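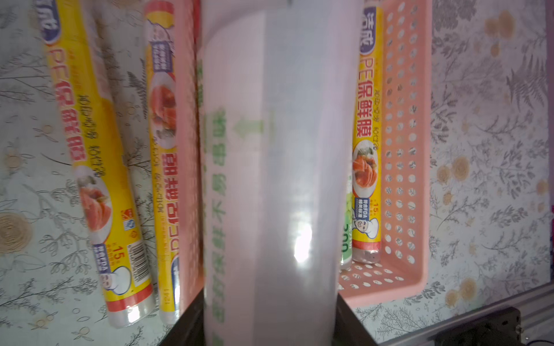 Guardar película aderente parece coisa simples até a gaveta deixar de fechar. As caixas são compridas, não empilham bem e, deitadas, ocupam o espaço que faz falta aos talheres grandes. A solução que uso há bastante tempo é pô-las de pé, num cesto de plástico com furos como o cor-de-rosa, com os rolos ao alto e o lado impresso virado para fora. De pé, lê-se o rótulo de cima a baixo e tira-se a caixa que se quer sem mexer nas outras.

O que é preciso

Um cesto de plástico perfurado, de paredes direitas. O meu é da Nirnent, mas qualquer um serve.
Um pano húmido e outro seco.
Elásticos largos, um por cada rolo sem caixa.
Fita-cola de papel e uma caneta.
Uma fita métrica.

Medir antes de comprar

Meça a caixa mais comprida que tem em casa e meça depois a altura livre da prateleira ou do armário. Entre a ponta da caixa e a prateleira de cima deve sobrar espaço para a mão entrar. Se não sobrar, o cesto terá de ficar numa gaveta funda ou em cima da bancada.

Meça também o cesto por dentro, no fundo. Muitos estreitam para baixo e a medida da etiqueta é a da boca. Comprei um assim na Timelard e tive de o devolver: as caixas entravam em cima e ficavam tortas a meio. A altura das paredes conta menos. Basta que cheguem a metade da caixa para ela não tombar.

Passo 1. Esvaziar e limpar

Tire tudo da gaveta e espalhe na mesa, em cima de uma toalha se o tampo riscar com facilidade. Junte também os rolos que andam noutros sítios, na despensa ou ao pé do fogão. Passe o pano húmido nas caixas que tenham gordura e seque-as logo, que o cartão amolece.

Lave o cesto com água e detergente da loiça, passe a escova nos furos e deixe escorrer de boca para baixo. Só deve receber as caixas quando estiver completamente seco.

Passo 2. Separar o que está aberto

Faça dois grupos, o que já está em uso e o que está por estrear. No cesto fica apenas um exemplar aberto de cada tamanho. Se encontrar duas caixas iguais começadas, ponha a mais gasta à frente e acabe essa primeiro.

Verifique as tampas das pontas. Quando a caixa tem tampa, é essa ponta que convém deixar para baixo, bem encaixada, para o rolo não escorregar ao levantá-la. Se a tampa estiver solta, uma volta de fita-cola de papel resolve.

Passo 3. Preparar os rolos sem caixa

Os rolos grandes, vendidos sem caixa, são os que dão mais trabalho. A película cola-se a si própria e a ponta desaparece. Para a encontrar, passe um bocado de fita-cola de papel ao longo do rolo, a todo o comprimento, e puxe devagar. Dobre depois um dedo de película sobre si mesma, para fazer uma pega, e ponha um elástico largo a meio, sem apertar.

Não encoste o rolo nu a nada que tenha arestas. Uma pancada na borda faz um pequeno corte que se repete em todas as voltas, e a partir daí a película rasga sempre no mesmo sítio.

Passo 4. Arrumar no cesto

Ponha primeiro o rolo grande, que é o mais pesado, ao centro ou encostado à parede do fundo. Arrume as caixas à volta, com a face da frente para fora. Os pacotes mais baixos, como os de sacos para congelar, vão entre o rolo e as caixas, com o número ou o tamanho à vista.

Deixe folga para dois dedos. Um cesto cheio até ao limite obriga a puxar com força e as caixas acabam amolgadas. Se não couber tudo, as caixas por estrear vão para outro lado.

Passo 5. Marcar

Escreva num pedaço de fita-cola a largura da película e cole-o no topo de cada caixa. A Renata Zalewska, minha vizinha, escreve também o mês em que abriu cada uma. Eu não o faço, mas ela compra em quantidade e dá-lhe jeito.

Onde pôr o cesto

Longe do forno, do fogão e da janela com sol. O calor amolece a película e torna-a mais difícil de desenrolar. Debaixo do lava-loiça também não recomendo, por causa da humidade no cartão. O meu está na prateleira de baixo da despensa, ao lado do papel de alumínio.

Manutenção

De vez em quando tire tudo, sacuda o cesto e veja se os elásticos não ressequiram. Demora menos tempo do que fazer um café.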